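Vorkasgate Open Day

The Vorkasgate Open Day is a public demonstration of simulated robot assembly, held by a small robotics group in Plornosdale. It is built around a single exercise, known locally as the gear board, in which a robot arm works with colored gears and a board fitted with pegs. All of the work takes place in a computer simulation. Visitors watch it on screens and, during part of the program, take the controls themselves.

The edition covered in this article was held on April 8, 2020. Because travel was limited at the time, it was run online, with the simulation operated from the group's workroom and visitors joining from home. Earlier editions had been held in person at the Filtevton Annex, a former print shop two streets from the group's main rooms.

Background

The event takes its name from the Vorkasgate simulator, the software in which the exercise is run. The simulator was first written for student training. Students were expected to finish a set of practice tasks in it before being allowed to use a physical arm, and the gear board was the second task in the set. It came after a simple block-moving task and before one that involved threading a cable through a series of clips.

The open day grew out of requests from parents and local schools to see what the students were doing. The first edition was a single afternoon with one screen and a row of folding chairs. Later editions added a longer talk, a session for visitors to try the controls, and a printed booklet. The booklet was replaced by a web page for the online edition.

The gear board

The task begins with a set of gears placed near a flat gray board. Each gear has to be picked up, carried to the board and lowered over a peg so that it lies flat. Where two gears are meant to work together, their teeth must also mesh. A gear that comes down slightly turned can rest on top of its neighbor's teeth, and the operator then has to lift it and try again or nudge it around until it drops.

Each gear is a different color, which makes it easier to talk about the task out loud. An operator can be told to go for the purple one next, and a visitor can follow along without knowing any technical terms. The colors have no effect on how the gears behave.

The simulated room is kept plain, with bare walls and a dark covering on the floor. Several views are available. The high view takes in most of the room and is used at the opening of the program, so that visitors can see how small the working area is compared with the reach of the arm.

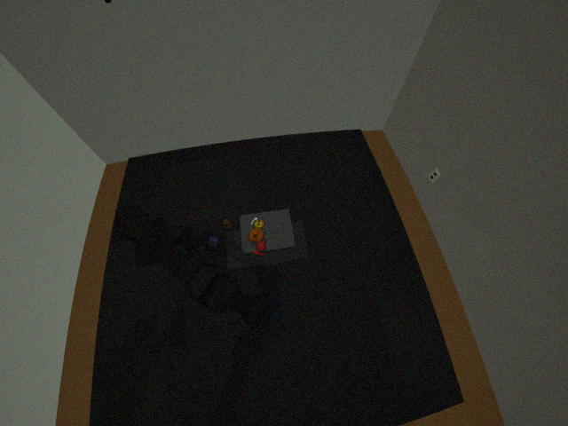
The high view made no sense to me until the operator started moving, and then I wouldn't have swapped it for any other, wrote Dorrie in the comments on the event page. With the close view alone I kept losing track of which way the arm had to swing to get back to the board.

Several other comments made the same request, and the high view was kept open in a corner of the screen for the afternoon session. Some visitors asked for a brighter room. The group replied that the dark surroundings were part of the exercise as it had been set for students, and that changing them would have meant redoing the saved practice runs.

Program of the online edition

The program had five parts. It opened with a short welcome and a talk on how the simulator handles contact between solid objects. The talk covered why contact is hard to compute. Two gears touching at the teeth meet at many small points, and the software must decide at each moment which of those points are pressing and how strongly. If this is done too coarsely, parts may sink into each other or jump apart.

The second part was a full run of the gear board by an experienced operator, with spoken commentary. The operator used a hand controller with two sticks and a trigger. One stick moved the gripper across the table, the other raised, lowered and turned it, and the trigger opened and closed the fingers. The commentary was limited to what the operator was about to do and what had gone wrong on the last try.

The third part repeated the task under automatic control. The program used had been developed from recorded runs by students, 204 of which were judged clean enough to keep. Its movements were noticeably slower than the operator's, with long pauses before each descent. The presenter explained that the pauses came from the program checking its estimate of where the peg was, and that shortening them had led to more gears being set down crooked.

The fourth part was the visitor session. People who had signed up ahead of time were given control of the simulation over the internet for one turn each. Delay on the connection was the main difficulty. Most visitors moved the stick, saw nothing happen, pushed further and then overshot. They were advised to make one small movement, let go and wait. Children generally took to this faster than adults, according to the notes posted afterward.

The last part was a question period, which ran past its planned end.

The close view

For the lowering step, operators change to a view set low and near the table. It shows the pegs from the side, so the height of the gripper above them can be judged. Its weakness is that the arm and the taller gear shafts may hide what is behind them, and left-to-right distances are easier to read than distances toward or away from the viewer. Students are taught to check one view against another before letting go of a gear.

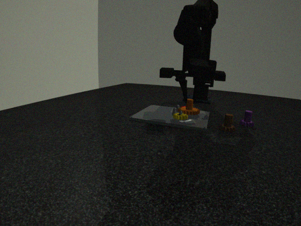

Plornosdale Robotics Club | Simulation and Teaching Section

The shafts on the gears matter for gripping. A gear lying flat gives the fingers little to hold, while an upright shaft can be taken from above and gives a firm grip. It also brings a problem, as a gear held by a tall shaft tilts if the fingers close unevenly. Tilt was the most common fault in the visitor session. The next most common was letting go too early.

When a gear falls off the board, the rules of the exercise allow it to be picked up from wherever it lands, provided the arm can reach it. A gear that rolls out of reach ends the run. Runs are not timed during the open day, although times are kept in student practice.

Software and equipment

The online edition ran on two desktop computers. One carried the simulation and the other handled the video and the visitor connections. A scheduling page written by the club, called Sfeir, gave out turns and returned control to the workroom whenever a visitor's connection dropped. It had been made for booking workbench time and was adapted in the week before the event.

The simulation was reset after every turn from a saved starting state, so each visitor faced the same layout. A reset took a few seconds. During in-person editions the same controllers were handed from person to person at the Filtevton Annex, and the sticks on one of them had to be replaced from wear.

Attendance and response

The event page recorded 3,855 visits on the day. This figure includes people who left and came back, and the club has not published a separate count of individual viewers. Earlier editions had been limited by the size of the annex.

Comments on the page were mostly practical. Teachers asked whether the gear board could be run on school computers, and a reduced version with fewer gears was later made available for that purpose. There were complaints about the sound during the opening talk, which was faint for the first several minutes. A recording with corrected sound was put up in August.

A number of visitors asked how well skills learned in the simulator carry over to a physical arm. The club's answer was that students who had practiced the gear board knew the controls and the order of steps, but still needed time to get used to a real gripper, where fingers slip and cables pull. Students continue to do the exercise in both forms.

See also

Plornosdale Robotics Club
Filtevton Annex
Vorkasgate simulator
Sfeir (scheduling page)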